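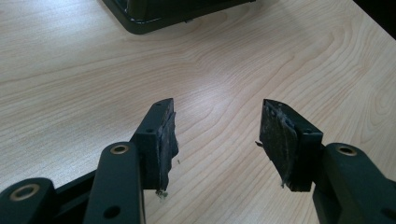 Demonstration Operators (paid, part-time), Kivatness manipulation dataset

Madbridge is hiring operators to record tabletop demonstrations with a hand-held two-jaw gripper. The recordings are used to train a policy that will later run on a fixed arm. Work takes place at our Marport site. Prior experience with robotics is not required.

Task

An operator holds the gripper by its handle, performs a short task on a tabletop, and ends the recording with a button press. A camera on the tool records each episode from start to finish. Typical tasks are picking up one object and placing it at a marked position, opening a lid, turning a container upright, or moving an item from one side of the table to the other. Most episodes last less than 35 seconds. The first release of the dataset calls for 3,000 accepted episodes, of which 600 have been recorded.

Duties

Record episodes according to the task sheet for the session.
Reset objects to the listed start position between episodes.
Label each episode as complete, partial or failed. Failed episodes are kept and must not be deleted.
Check the fingertip pads at the start and end of each session. Loose fibers are to be removed with tweezers. Torn or frayed pads are noted in the log with the tool number, and the session lead decides on replacement.
Check that both jaws travel freely through their full range and that the pivots have no noticeable play.
Upload the session to Lemma, our annotation tool, before leaving.

Pad wear changes how objects slip and how the fingertips look to the camera. Some wear in the data is acceptable and wanted. Unlogged wear is a problem, as we cannot separate it out later.

Requirements

Age 18 or over.
Able to use a hand-held tool weighing under two pounds for blocks of 30 minutes, with a break after each block.
Steady, unhurried movement. Speed is not scored.
Normal or corrected vision.
Able to read and follow written instructions in English.

Left-handed applicants are welcome. The current data comes mostly from right-handed operators and we would like to correct this.

Hours and pay

Sessions run from 9 a.m. to noon or from 1 p.m. to 4 p.m. Operators choose two to four sessions per week. Pay is hourly and does not depend on the number of accepted episodes. Training is one paid session with Asnakech Abdella, who also runs the afternoon group. Recording continues through July - an extension is possible but not promised.

Data and consent

The tool camera records the work surface and may record hands and forearms. No audio is stored. Operators sign a consent form before the first session and may withdraw footage until the dataset is frozen. Remove rings, watches and badges before recording.

How to apply

Write to Negin Hashemi at the Marport office with the subject line "Kivatness operator". State your dominant hand, the sessions you can attend, and any manual work you have done (assembly, sewing, lab work, kitchen work and so on). A resume is optional. Selected applicants are invited to a short trial on the tool, which is paid at the same rate.

Questions about consent or stored footage go to Elsa Ojala.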